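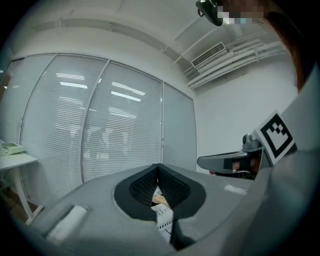

Setting up a portable induction cooktop for rolled omelet (tamagoyaki) in a room without a kitchen

These instructions apply to Room 139 at the Vumport site, but work in any room with a sturdy table, a hard floor and a grounded outlet.

Placing the cooktop

1. Put the table close enough to an outlet that the cord is not under tension. Check that the table does not rock.
2. Cover the table with a flat cloth. Smooth out folds under the cooktop. Wrinkled cloth tilts the unit, and egg then pools on one side of the pan.
3. Set the cooktop down with the control panel facing the side you will stand on. Keep at least 4 inches clear behind it and on both sides. Do not let the cloth cover the air intake on the underside.
4. Plug the cooktop directly into the wall if the cord reaches. If it does not, use a power strip rated for the full load of the unit, with nothing else on the strip. Route the cord away from where you stand.

Checking the pan

Hold a magnet to the bottom of the pan. If it grips firmly, the pan will work on induction. Many older tamagoyaki pans are plain aluminum and will not heat. Rectangular pans also cover the coil unevenly – the corners stay cooler than the middle – so center the pan on the burner and leave it there between layers. 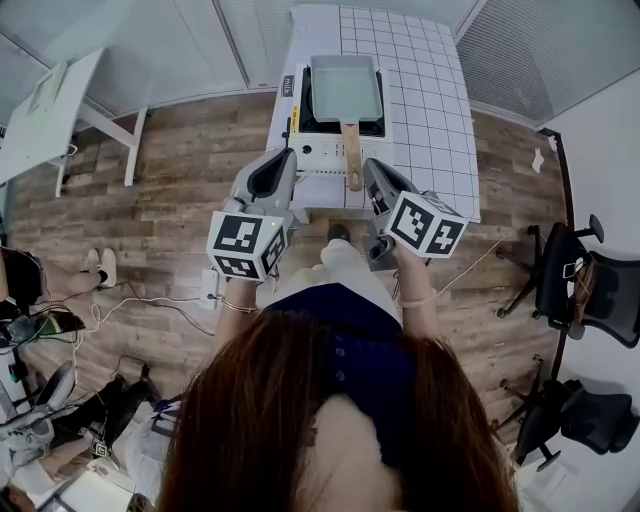
Rectangular pan set on the burner with its long handle toward the cook.

The handle should point to the cook and stay clear of the buttons. If it sticks out past the front of the cooktop, step around it when you reach for something.

Mixing

For one roll: 3 large eggs, 80 ml cold dashi or water, 1 teaspoon sugar, 1/2 teaspoon soy sauce. Stir with chopsticks, keeping the tips on the bottom of the bowl so as not to beat in air. Strain once.

Cooking

1. Preheat the empty pan on a low setting for one minute. High power can damage a nonstick coating before the corners are warm.
2. Wipe the surface with an oiled paper towel, corners included.
3. Test with a drop of egg. It should set at once without browning.
4. Pour in a thin layer and tilt to cover the pan. Pop any large bubbles.
5. When the top is still slightly wet, roll the egg from the far end toward the handle. Push the roll back to the far end.
6. Oil again, pour the next layer, and lift the roll so the egg runs under it. Repeat until the mixture is gone.

Some cooktops cut out when the pan is lifted. If yours does, tilt it with one edge still on the glass.

Switch off at the panel, let the fan stop, then unplug. Leave the pan to cool before washing.

Wekari Kitchen Notes | Contact | © 2018 Clatitden | Back to top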